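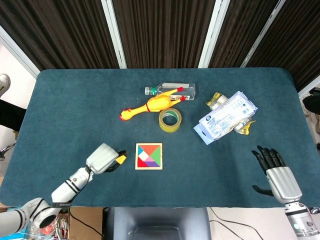
Sekico Community Center, Lost and Found. Notice to members and visitors, 2019-03-04.

1/5
Items left in the activity room are now ready to be claimed. They include a yellow rubber chicken, a clear plastic water bottle with a green-and-white cap, a roll of packing tape and a square tangram puzzle in a wooden frame. No pieces appear to be missing from the puzzle.

2/5
One item remains in its clear bag with a white label and a pale blue header card. The owner is asked to describe the contents when claiming it. Snack wrappers will be thrown away.

3/5
Claims may be made at the front desk on Chukwu Street, or by calling extension 3441. Please have your membership card with you. Items cannot be held by phone for another person.

4/5
Unclaimed toys and puzzles will be passed to the Gurkulano playroom after two weeks. Water bottles are not passed on, for reasons of hygiene.

5/5
Members who use the room in the evening are reminded to clear the felt-covered table before leaving. Questions may be sent to Chiamaka Tamuno, Member Services.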